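Ticket: Font in exported PDF is not the font in preview
Product: Tarkuren resume and portfolio builder
Opened by: Lutfa Navaratnam
Assigned to: Ilari Miettinen
Status: Solved

Lutfa Navaratnam, 9:12
Hello. I make resume templates for customers with Tarkuren and I use the font Roler for the headings. In the preview everything is correct. When I export to PDF, the headings come out in a different font, wider and with no true bold. The body text is fine. I have the desktop license and the web license for Roler, both paid, so I do not think it is a license problem, but I am not certain how your software reads the license.

What I have tried until now:
Exported again after closing the browser. Same result.
Exported from a second computer. Same result.
Changed the heading to Roler Regular in place of Roler Bold. Now the font is correct, but of course it is not bold.
Opened the PDF in two different readers. Same in both.

The template has 2 pages.
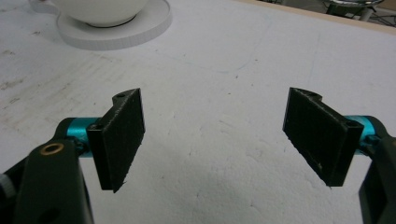
I forgot to say that the problem started in November. Older exports from the same template are correct, and I did not change the template between them. I compared the font list in the document properties. The old file says Roler-Bold, embedded subset. The new file does not have Roler-Bold in the list, only Roler-Regular and one font I never selected.

Ilari Miettinen, 10:40
Hi Lutfa, thanks for the clear report. The font you did not select is our fallback for headings. The export server uses it when it cannot open the font file that the template asks for. The preview is drawn by your browser, so it can look right even when the server has a problem. Could you please tell me:
1. Is Roler uploaded under Brand Fonts or under Template Fonts?
2. What is the file type of the bold file?
3. Did you upload it again at any time?

Lutfa Navaratnam, 11:05
1. Brand Fonts.
2. The regular is OTF. The bold is WOFF2. I did not notice before that they are different.
3. I did not, but my colleague Latifa Mahrous perhaps did. I will ask her.

Lutfa Navaratnam, 11:31
Latifa confirms that she replaced the bold file. The foundry sent an update with better spacing for the letters Å and Ø, and she uploaded the file from the web folder by mistake. So the WOFF2 is the new one.

Ilari Miettinen, 11:48
That explains most of it. The export server accepts OTF and TTF only. The upload form should refuse a WOFF2 file or at least give a warning, and it gave neither. I have written this up for our developers.

Please do the following:
1. Go to Settings, Brand Fonts, Roler.
2. Delete the bold file only. Leave the regular.
3. Upload the bold OTF from the desktop folder of the foundry package.
4. Wait until the status says Ready. It can take about 20 minutes when the queue is long.
5. Open the template, select one heading, choose Roler Bold again and save.
6. Export.

Step 5 is easy to skip. The template keeps a link to the old file until you save it again.

Lutfa Navaratnam, 13:20
I followed all the steps. The headings in the sample resume are now correct – thank you. But there is one more thing. In the portfolio page the captions under the pictures are still in the wrong font. They should be Roler Bold in a small size.

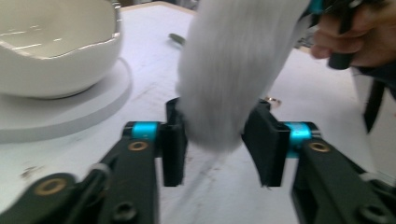 The caption style is called Caption Small and I have selected Roler Bold in it again, as in step 5, and saved. The headings changed, the captions did not. To be sure that it is the caption and not the picture that makes the trouble, I took out the one with the white fluffy object and exported only the text. The caption was wrong there also. I then made a new caption style from zero, with the same settings, and that one is correct. So it seems the old style remembers something.

Ilari Miettinen, 14:02
You are right, and it is a good test. Caption styles made before our last update keep their own copy of the font name. Your new style does not have this problem. I have asked Abdelghani El-Sayed from the export team to look at your account.

Abdelghani El-Sayed, 15:30
Hello Lutfa. I cleared the stored font names for the caption styles in your account. Nothing else was changed. Please export once more with the old style and check the font list.

Lutfa Navaratnam, 15:52
Now Roler-Bold is in the list and the fallback font is gone. The captions are correct on the screen and also on paper. You can close the ticket.

Ilari Miettinen, 16:05
Glad to read it. Closing as solved. The missing warning for WOFF2 files stays open with the developers as a separate issue.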